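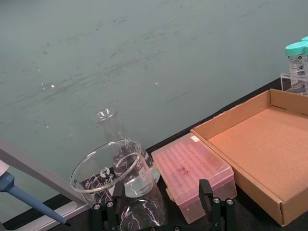 玻璃烧杯处在腕部夹爪的两指之间，后面是锥形瓶，右侧是粉色枪头盒。Flarkville，Varnholm软件实验室。

Varnholm发布双臂实验台控制软件Rebelo第9版，感知模块Foker首次随主程序开放

透明器皿识别、双臂协同规划和回放调试工具合并进同一个安装包，12月起向科研用户提供下载

Flarkville，12月讯——Varnholm今天发布双臂实验台控制软件Rebelo的第9版。新版本把感知模块Foker、重新编写的运动规划器，以及用户催了很久的时间轴回放工具放进了同一个安装包。科研院所、高校实验室和个人开发者从本月起可以下载完整版本，感知模块的接口文档和训练配置同步公开。

Rebelo最早只是实验室内部的一组脚本，用来让两条机械臂在同一张台面上轮流干活，别互相挡路。脚本越写越多，后来有了统一的任务描述格式，再后来有了界面。到第8版，软件已经能稳定地搬运试管架和枪头盒一类外形规整的物品，可一碰上玻璃就露怯：烧杯的边缘时有时无，锥形瓶的瓶身常常被当成背景，深度图上该有东西的地方是一个洞。第9版的大部分工作都围着这个问题展开，我们很高兴终于能把结果拿出来给大家用！

Foker：先看清透明的东西

Foker同时读取头部、胸前和腕部视角的画面。过去的做法是由一个主视角给出物体位置，腕部画面只在最后接近时做微调；现在各个视角在每一帧都参与估计，谁看得清楚，谁的权重就高。杯口的高光、瓶颈的轮廓、杯壁上的印刷刻度，这些零碎线索单独拿出来都不够可靠，合在一起却相当好用。模块输出的也不再是单一的包围盒，每件器皿都有一个带置信范围的姿态，规划器可以直接读取。

训练数据来自Flarkville实验台上的484段双臂操作记录，每一段都保留了全部视角和关节状态。我们有意把台面摆得“不太好认”：玻璃挨着玻璃，半透明的盒子贴着纸盒，背景板上带着擦拭留下的痕迹。早期模型很喜欢把背景上的条纹认成器皿边缘，为此团队专门加了一组只看背景的负样本，标注规范也改过好几稿。有意思的是，改进最大的一步来自一个很朴素的改动：训练时随机遮掉其中一个视角，逼着模型不要偏信任何一路画面。 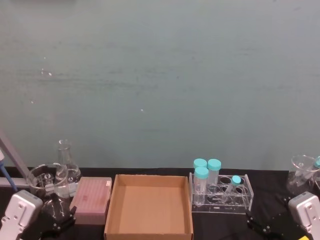
遮挡推理是Foker在第9版里改动最深的部分。旧版本遇到两件透明器皿前后重叠时，常会把它们合并成一个形状古怪的物体，再给出一个谁也抓不住的抓取点。新版本为每件器皿单独维护轮廓假设，只要有一个视角能把两者分开，其他视角就沿用这个划分。台面左侧的烧杯和锥形瓶就是典型的测试摆法，从正前方看过去，瓶身有一部分藏在烧杯后面，两层玻璃叠在一起。试管架那边则考验姿态估计：三支较大的离心管集中在架子左端，再往右还有一支较小的管子斜靠在孔里，向左倾着。Foker会把斜放的管子单独标记出来，并给出倾角，规划器随后可以选择先扶正，也可以顺着倾斜方向直接夹取。空着的孔位同样会进入台面模型，作为放置的候选位置。

台面模型本身也做了简化。第8版里，用户需要预先登记每一件物品的尺寸和大致位置，换一套器皿就得重填一遍表格。第9版只要求给出类别，比如“锥形离心管”“敞口纸托盘”“枪头盒”，尺寸由感知模块现场估计，用户可以在界面里修正，修正后的数值会写回项目文件。敞口容器的内部空间现在也是一种可以引用的对象，任务脚本里可以直接写“放进托盘”，不必再手工填写落点坐标。

规划与控制：两条手臂，一份时间表

规划器是这次完全重写的部分。旧规划器给每条手臂各算一条路径，再检查有没有冲突，有冲突就让其中一条停下来等。台面小的时候，等待会占掉相当可观的时间，看着也让人着急。新规划器从一开始就把两条手臂放进同一份时间表，路径和节奏一起求解。左臂扶着器皿的时候，右臂能进入哪些区域、夹爪张开后会不会扫到旁边的盒盖，都在同一次计算里处理。

底层控制回路以50赫兹运行，感知结果异步写入，两者之间有一层缓冲。感知偶尔慢一拍，手臂会沿着上一次确认过的轨迹继续，同时逐步降速；超过设定的时限仍没有新结果，就停在原地保持姿态。降速曲线、时限和保持力度都可以在配置文件里调，默认值偏保守。喜欢激进设置的用户，请先在仿真里跑一遍。

夹持策略按器皿类别拆成了独立的小文件。薄壁玻璃、带螺旋盖的塑料管、带盖的盒子各有一份，里面写着接近方向、闭合速度、允许的力度范围，还有松手前要做的检查。对带盖的离心管，默认策略从管盖一侧夹取，让管身自然垂下，把下方孔位留给摄像头看。这个默认值在内部讨论了很久，也有同事更偏爱夹管身，所以两种写法都保留在安装包里，改一行就能切换。

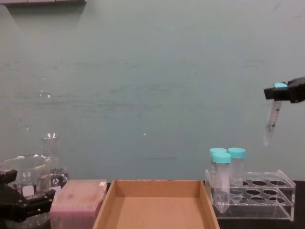

右侧夹爪夹住一支浅蓝色管盖的锥形离心管，管身悬在透明试管架上方，架内另有三支带盖离心管。

回放工具：把失败的那一秒找出来

时间轴回放是用户来信里提得最多的功能，这次总算做出来了。每次运行都会生成一份记录，画面、关节角度、夹爪开度、规划器的候选路径和Foker的姿态估计都对齐到同一条时间轴上。拖动滑块，就能看到软件在那一刻认为烧杯在哪里、管盖朝哪边、下一步打算走哪条路。两次运行可以并排播放，差异较大的片段会自动高亮。

我们自己是这个工具的重度用户。开发期间有一个恼人的问题：右臂每次去试管架时都会莫名其妙地多绕半圈。逐帧回放以后才发现，枪头盒半透明的盖子在某个角度下被估高了一截，规划器老老实实地绕开了一块并不存在的体积。修起来很快，找到它却花了好几天，而那时回放工具还只是个半成品。现在同样的问题打开“障碍体积”图层就能看到。

记录文件采用公开格式，可以导出为表格或图像序列，方便接入各实验室自己的分析流程。默认情况下所有记录都保存在本地，软件不会上传任何内容。

安装与标定

新的标定向导把头部、胸前和腕部相机放在一起处理，按照提示移动手臂即可，完整流程需要30分钟。中途断开可以从上一步接着做，不用从头再来（第8版的用户应该懂这有多重要）。向导结束后会生成一份误差报告，哪台相机偏得多、偏在哪个方向，都写得清清楚楚。相机支架被碰过以后，可以只对那一台重新标定。

从第8版升级的用户，任务脚本大多可以直接沿用。涉及双臂等待指令的部分需要改写，安装包里附带了转换脚本，转换后会列出需要人工确认的行。自定义夹持策略的文件格式有变，旧格式在第9版中仍可读取，下一个版本将停止支持。

已知限制

透明器皿的识别已经有了明显进步，但还有些情况处理得不够好。杯口正对强光时，姿态估计的置信范围会变宽，软件可能要求换一个视角再看一次。两件以上的玻璃器皿紧挨着排成一线，且所有相机都从同一侧观察，轮廓仍有可能混在一起。手写在盒盖上的字目前只作为纹理参与匹配，软件不会去读它的内容。液面估计不在第9版的功能范围内，相关工作正在进行，成熟后会先以实验性选项的形式加入。

以上各项在发行说明里都有对应的回放样例，欢迎下载后自己拖着看，也欢迎把各位台面上更刁钻的摆法发给我们。记录文件连同任务脚本一起提交，定位起来会快得多。

获取方式

Rebelo第9版面向科研和教学用途免费提供，安装包内含Foker感知模块、规划器、回放工具、标定向导和仿真环境。仿真环境里预置了一张与Flarkville实验台布局相近的台面，没有硬件的用户也可以先写任务、看规划结果。Foker也可以单独安装，通过接口接入其他控制软件，接口文档附有中英文两个版本。

开发团队将在本月开设线上答疑，内容包括双臂任务脚本的写法、透明器皿类别的扩展，以及如何用自己的操作记录微调Foker。报名入口在Varnholm网站的Rebelo页面，答疑录像会在整理后放到同一页面。

关于Varnholm

Varnholm总部位于Flarkville，从事实验台机器人控制、感知与规划软件的开发，产品包括双臂控制软件Rebelo和感知模块Foker。

媒体联络：Varnholm新闻办公室，Flarkville
随稿图片可用于与本次发布相关的报道，请注明来源为Varnholm。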